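# Open day at the Tikel workshop, a thread

**1/**
OK, I promised some of you a proper write-up, so this is going to be a long one. I spent June 7, 2024 in Plelham at the Tikel open day, came home with sore feet and 142 pictures on my phone, and I'm still grinning. Robots! Up close! With the people who build them standing right there, happy to talk!

**2/**
Quick background for anyone new: Tikel is a small robotics shop on the second floor of an old print works. They do manipulation, meaning picking things up and putting them somewhere else. I know how that sounds. Please stay with me.

**3/**
Getting there from Wandville was easy, one bus and then a walk along the canal. The bus was the 307 and it stops almost at the end of their street. The sign on the door was a sheet of printer paper with an arrow on it and I walked past it twice.

**4/**
I'd expected a lecture with slides. They did have slides, but only for ten minutes, and then Rhea Policarpio (she runs the demo side) closed the laptop and told us to go look at things. Best possible start to a morning.

**5/**
First stop was the bench where they take hands apart. They had a row of old fingers from earlier designs and we were allowed to pick them up and bend them. One of the early ones was so stiff I couldn't get it to budge. Rhea said that one had crushed a lot of paper cups in its day.

**6/**
A kid next to me asked if the robot could feel it when you squeezed its finger. Rhea took that question completely seriously and spent a good five minutes on it. Short version: on their current setup, no, it works mostly from what it sees, plus a bit of knowing how hard the motor is pushing.

**7/**
Then we moved to the tables, and this was my favorite part of the whole day. They don't practice on special lab blocks (well, not only). They use ordinary stuff on ordinary furniture: socks, cups, lids, boxes, little balls. The idea is that if it's going to be any use around a home, it had better get used to what's in one.

**8/**
I asked which objects give it trouble and got a great list. Anything shiny. Anything floppy. Anything that rolls. A small round ball is a mean little test, because if one finger touches before the other, off it goes across the table and you start over.

**9/**
Knitted ones are a bit kinder, Rhea told me, since they give when you press on them. Her advice to anybody trying this with a hobby arm at home was to start with a footbag and leave the ping-pong balls for later. Noted!!

**10/**
I know some of you will want to see what the gripper is looking at, so: two dark fingers with pointed tips, and the red and black ball waiting just off to the left of them. Look at the knots in that pine, too. I kept thinking they'd be confusing for a robot, all those dark round spots, and I asked, and yes, a table with a strong pattern can be harder than a plain one.
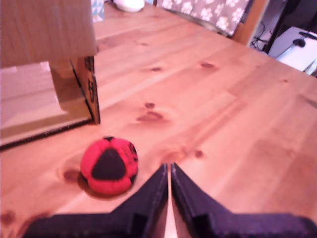
## The part where I got to drive

**11/**
After lunch they let visitors have a go. You hold a pair of handles, squeeze to close the fingers, and the arm copies your hands. I figured I'd be good at this. I've played video games my whole life.

**12/**
I was terrible. My depth perception just vanished. I closed the gripper on nothing, very confidently, several times in a row, while a line of people watched. The kid from the finger bench went after me and got it on the second try.

**13/**
What helped was a tip from the guy running the station: come in low and slow, line up the gap between the fingers with the middle of the thing you want, stop, look again, and only then close. The stopping is the hard bit. Your hand wants to do it all in one swoop.

**14/**
And once you've done it yourself you watch the robot differently. In the morning I'd been a little impatient with how slowly it moved. By the afternoon I was leaning over the rope whispering "nice, nice, hold it there" at a machine.

**15/**
Each turn was supposed to be 2 minutes, but they were relaxed about it. I went around three times. No regrets.

## Dagdag

**16/**
The big afternoon demo was for Dagdag, their tidy-up project. You put a few things out on a table, you tell it which one goes in the box, and it tries. It's a work in progress and they said so right at the start, which I appreciated.

**17/**
It ran five times while I was there. Three went fine. One time it nudged the cup it was after and had to go back for it. One time it just sat there thinking and someone had to restart it, and the whole room went "awww" like it was a puppy at the vet.

**18/**
Somebody in the back asked when we could buy one. Rhea laughed and said they'd be pleased if it handled a table it had never seen before by December. I liked that answer a lot. It's a real goal and you could tell they'd argued over it.

**19/**
I asked what a "new table" changes, and it was a longer list than I'd guessed. Height. Color. How glossy the finish is, since a reflection can move when the arm moves. What's hanging or piled up in the background. Whether there's a window behind it and what time of day it is.

**20/**
There's a wall in the hallway where they write down every dumb thing that has ever gone wrong, in marker, with initials. Favorites: "sleeve," "bowl was upside down," and "it was my elbow." I could have read it for an hour.

## Odds and ends, because people asked

**21/**
Was it OK for kids? Yes! There were plenty, roughly 30 by my guess, and the staff were lovely with them. Ear protection wasn't needed, the arms are much quieter than I'd imagined. Mostly a whir and a click.

**22/**
Was it accessible? There's an elevator, but it's around the back and you have to ask at the door. The driving station has a stool and they'll lower the handles for you if you want to sit. The hallway gets tight when it's crowded, so mornings are better.

**23/**
Food: bring your own. There was coffee, and a plate of cookies that was gone before the slides were. The bakery by the bus stop does a very good cheese roll.

**24/**
Do you need to know anything about robots? Nope. I know how to solder badly and that's about it, and I never felt lost. If someone used a word I didn't know, I asked, and they explained it with whatever was on the table.

**25/**
One thing I'd change: more labels. The finger bench was amazing but if Rhea stepped away you had no clue what you were holding. I wrote that on my feedback card, along with a drawing of a gripper that looks like a lobster.

**26/**
For the hobby arm people in my replies: yes, I asked about fingertips. They said try different surfaces before you start fiddling with the motor settings. Stick some fabric on, stick some rubber on, see what slips. It's cheap and you can do it in an evening. I'm starting with an old pair of gardening gloves and will report back.

**27/**
They're hoping to do another open day, no date yet. I've put my name on the sign-up sheet and I'll post here when I hear. If you're coming from Wandville, let me know and we can all get the bus together.

**28/**
Also I have now ordered a footbag.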